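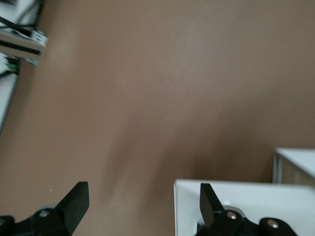 4.2 Surfaces at rest

Figure 3. A tan tabletop in matte finish, with a soft shadow running across it on a diagonal and a white box-like object at the lower right.

Most studies of household tidying look at the things that get moved. We became fascinated by what they get moved off. A tabletop is the most heavily used part of many homes, and yet in our coding scheme it began life as a blank: the place where a mug was, or the place where the mail would go next. By the second round of coding we had given the surface its own set of codes, and those codes turned out to be some of the richest in the whole study.

The tabletop in Figure 3 is a good place to start. Its brown has a slight mauve cast, and the sheen is soft and uneven. The upper right is the brightest part, and the lower half goes a little deeper where the shadow lies. We coded the open brown area as "clear" and the white object as "resident at edge," the code we use for any item that sits on a surface and leaves the middle of it alone. The edge in question is the edge of the view, as we could not always place an item against the true border of the table.

We drew on 492 tidying sessions kept in the Koech household archive, which gave us 2146 coded moments in which a tabletop took up more than half of the view. Two coders worked through all of them, using the Bridero annotation tool, and met each afternoon at 3:00 to settle the cases where they had chosen different codes. Those meetings were a joy. A long argument over whether a folded dish towel counts as "cleared" or "parked" gave us the parked category itself, and we ended up using it far more than we had planned.

The full list has seven surface codes: clear, resident at edge, resident at center, parked, stacked, spread, and in use. The first three describe a surface that could be worked on right away. Parked covers items that have been set down on the way to somewhere else, as far as the session notes let us judge. Stacked and spread are about shape, and a pile of magazines can pass from one to the other in a few seconds. In use is kept for moments when a task other than tidying has taken over the table, such as sorting pills or wrapping a present.

4.3 What "clear" means to the people who clear

We went into the interviews expecting people to describe a clear table as an empty one. Very few did. Of the 15 people we talked with, most had at least one item that was allowed to stay, and they spoke of it warmly. A fruit bowl was mentioned often, and so were a lamp, a box of tissues, a radio, and in one case a sewing kit that had lived on the same corner through three different tables. These items did not register as clutter at all. When we asked one person to list everything on her kitchen table, she left out the napkin holder she was resting her hand on.

This is where the resident codes earned their keep. If we had scored tables only by how many items were on them, a table with a single permanent box would have looked less tidy than a bare one. For the people who live with it, the two can be the same. What mattered in their accounts was open space in a piece large enough to do something with – roll out dough, open a newspaper, lay down a sleeping cat's blanket and hope.

Light came up too, and we had not asked about it. Several people said they knew a table needed attention by how the light fell on it. One noticed crumbs only in the late morning, when the sun was low enough through the side window to give each crumb its own little shadow. Another preferred to wipe in the evening under a lamp, working toward the shine and stopping when it looked even. We went back to the coded material with this in mind and added a simple note on light for every clear surface: even, graded, or shadowed. The tabletop in Figure 3 received "shadowed," with the comment "blurred edges, brighter at upper right." We made no attempt to name the source of any shadow, and we recommend that others resist the temptation as well. It eats up hours.

Color and finish affect the coding more than we would like. On glossy tops, reflections were sometimes marked as objects in the first pass and had to be removed in the second. Matte brown and tan tops gave us very little trouble of this kind, and pale items on them were quick to spot. White items on white tops were the hardest pairing of all. The Cikach guidelines for household coding suggest skipping such moments, but we kept them and marked them as low confidence, so that readers can drop them if they wish.

One limit deserves a mention here. A view that takes in only part of a table can make it look clearer than it is. We coded what could be seen and nothing beyond it, and the Dredier floor sketches, where a household had one, were used only to tell which room a table belonged to. Section 5 takes up the parked category and follows it from the table to the hallway shelf.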